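Ticket 842 - Yellow storage bin, marks that won't wipe off
Opened by: Valentin Widmer
Status: open

Hi again! I'm back about the yellow bin from the Amden order. I gave it another go this morning with warm water and dish soap, then the Stodunus spray at the strength on the label, and I still have little dark specks on the inside. They're worst toward one corner and thin out from there. I can't feel them with a fingernail, so I'm wondering if they're in the surface and not on it.
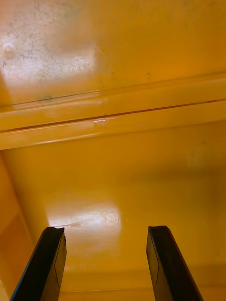
The other thing I wanted to ask about is the small round bump on the wall. Is that supposed to be there? I don't remember one on the bin I got in October (ticket 854 has that order, I think - or it might be under Skumico). I haven't tried to scrape it off.

What I'd love to know is whether I can use a melamine sponge without killing the shine. I have 7 more of these to clean, so I'd rather not wreck the first one!

Update, 4:30 pm: no sponge yet, waiting to hear from you.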